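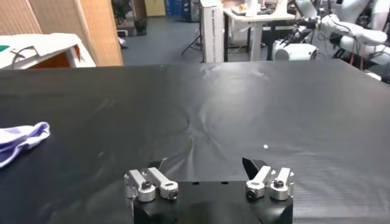

According to Felicidad Baluyot, the wrists were what gave out first on the sorting line, and she would like to see the station judged on that before anyone talks about throughput. Her remark was made at a shift meeting and is repeated with her permission, as it set the terms on which the project has been evaluated.

January 14, 2024. Cindard, a contract processor of rental linens and protective covers, will put a robotic handling station into regular use at its Plarkinau plant in February. The station, named Buster by the staff, spreads, grips and turns soft goods on a flat table before inspection. It takes over a task that has been done by hand since the plant opened.

Soft goods are difficult to automate. A rigid part keeps its shape when it is lifted, and a program can assume where its edges are. A cloth or cover changes shape every time it is touched, and a fold can hide a second layer. Buster uses a two-finger gripper with a camera at the wrist. The close view is used to locate wrinkles and ridges in the material and to select a grip point. If no suitable point is found after 2 attempts, the station stops and signals the operator, who places the item by hand.

Trials were carried out on plain dark covers and on patterned cloths. Dark material with a slight gloss proved the harder case, as reflected light along a fold can be read as an edge. The lighting over the work table was changed twice during the trials, and the second arrangement has been kept. In all, 3473 items were handled. The trial log records each item by type, grip point and outcome, together with any operator intervention. The log is kept at the plant and can be consulted by all employees on the line.

The change affects eight positions. No position is being removed. Six of the employees will rotate between inspection, mending and supervision of the station, and two have been trained to maintain the gripper, replace fingertip pads and carry out the calibration at the start of each shift. Calibration requires the table to be covered and the arm to be at its rest position. Rotation intervals will be set by the line and reviewed after the first full month of use.

Under the previous arrangement, an employee spread and turned items for a complete shift, with inspection done at the same time. The two tasks are now separate. Inspectors receive an item that has already been laid out and make the decision to pass, mend or reject it. That decision stays with a person. The station does not grade material and has no access to individual work records.

"The work is quieter on the arms and heavier on the eyes," said Janelle Bañez, operations lead at Plarkinau. "We have moved the inspection breaks closer together for that reason. Some people liked the old pace and have told us so. The rotation plan has been changed once already in response, and I expect it to be changed again."

Training for the rotating group consists of a classroom part and supervised time at the station. It covers normal start and stop, clearing a dropped or snagged item, safe entry to the work area and the reporting of faults. Employees are paid their usual rate during training. Anyone on the line may stop the station at any time without prior approval.

Integration was carried out by Villalobos, which also supplied the control software and the operator panel. Villalobos will have a technician on site during the first weeks of use. Spare fingers, pads and cables are stocked at the plant.

Items with zippers, eyelets or elastic edges are outside the present scope and will continue to be handled manually. A decision on extending the station to fitted covers will be made once the first maintenance interval has been completed. Wrist and shoulder complaints on the line will be recorded in the same format as before, so that the figures can be compared.

Search news Enter keyword Go

Contact: Cindard Press Office, Plarkinau | © 2024 Cindard. All rights reserved. | Back to top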